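Fabric care and upholstery > Cleaning
Topic: Gray woven seat, laundry folding and lint. Cover or no cover?

Ondov
Hello all. I have a question about a padded seat in gray woven fabric, the kind where light and dark threads are mixed. We use it for folding the clothes, because the table is always full. Now I am worried that the fabric will get fuzzy from it. My neighbor says I must buy a cover. I don't like covers, they slide. What do you do?

Magagula
You don't need a cover. Folding shirts is very light use. I have folded on mine for 8 years and the only damage is from the cat. Vacuum it with the soft brush and be happy.

flerkari_3017
I don't agree with Magagula. It depends on the clothes. Dark cotton leaves lint on a pale seat, and jeans can leave blue color if they are damp. Ondov, can you show the fabric and what you put on it?

Ondov
Yes, of course.
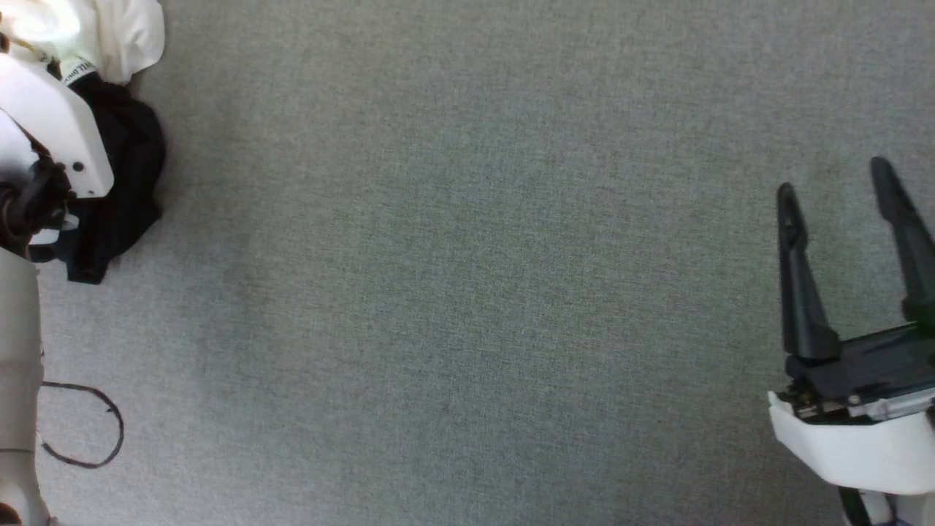
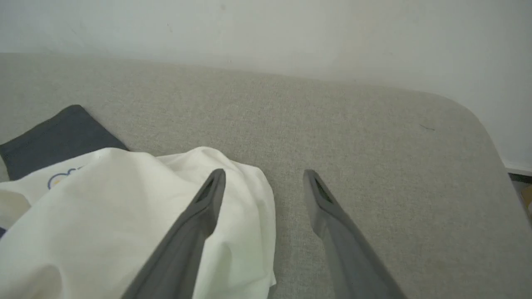 My habit is to make one pile for white and one for dark, but the piles always meet in the end. I never put damp things there. The seat is for my son's shirts mostly, and he has many with cartoons, so I also want to know if I should fold the print inside or outside.

Ilham1347
Print inside, always. If two prints touch in a warm closet they can stick together. I lost a good shirt this way in July.

Magagula
Print inside gives you a crease through the middle of the print. I turn the shirt inside out for the wash and fold it with the print outside. It is a matter of taste, I think.

flerkari_3017
Thank you, Ondov. A mixed gray weave is forgiving, it hides small things well. I would still lay an old cotton sheet on it when you fold the dark clothes, and shake it outside after. A sheet is not a cover, you take it away in one minute. For lint that is already there, use a rubber glove, a little damp, and stroke in one direction only.

Magagula
A sheet slides too!

flerkari_3017
Mine does not, I push the edge down behind the cushion.

Ondov
I will try the glove first and the sheet after that. Is it okay to use the glove 3 times in a week, or is this too much for the weave?

Ilham1347
It is okay if you don't press hard. Try first on the side where no one looks.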